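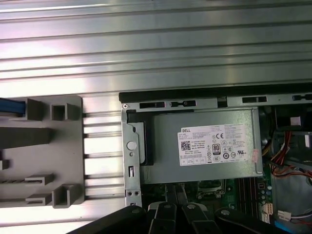 Should a desktop power supply be opened when an old computer is taken apart?
Leave it closed. Take it out of the case as one sealed unit, test it or send it on whole, and do not touch the screws that hold its own cover.

The larger argument is about order of work. Most teardown sheets, including the one we used at Planddale until August, put the power supply last. The reasoning is that it is heavy and the cables get in the way. I think the sheet has it backward. The supply should be the first major part out, and the cables are the reason.

A supply in a desktop tower feeds everything. As long as it stays in, its harness lies across the board and the drives, and every later step is done around it. Jeanine Aerts kept a log of 58 cases at Triltgate and sorted the damage by cause. Snagged cable was the leading entry. Dropped parts came well behind.
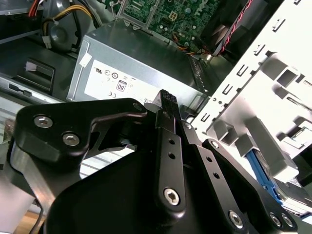

Power supply with its label facing out, including the CE mark and the "80" efficiency logo.

The label deserves more attention than it gets. Read it before the unit is unplugged from anything. Write down the rated output and keep the figure with the case. A 300 watt unit and a larger one can share the same housing, and a shelf of unlabeled gray boxes is scrap.

Wilma Bakker objects that pulling the supply first leaves loose connectors at the board end. That is true if the harness is pulled by the wires. Press the latch, hold the plug body, lift straight. Two connectors on the board usually need this treatment, and both should be free before the first mounting screw is turned. 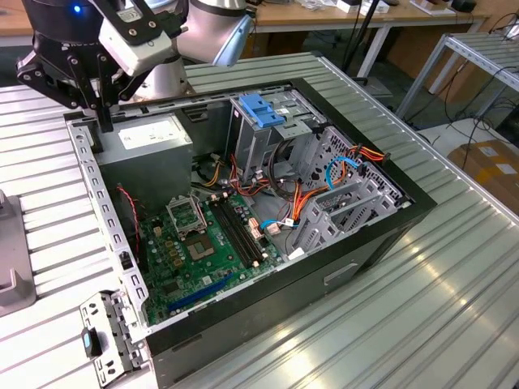 Tower on its side with the panel off. CPU socket open, cables still looped across the interior.

My second complaint concerns posture. A case should be worked on lying down. Standing towers let parts swing when the last screw comes out, and a drive cage makes a poor handle. Laid flat, the case holds its own parts in place.

Small brackets belong in a tray marked with the case number. Our sheet still says "set aside," and Roos Verbeke has asked for that line to be rewritten. I support the change.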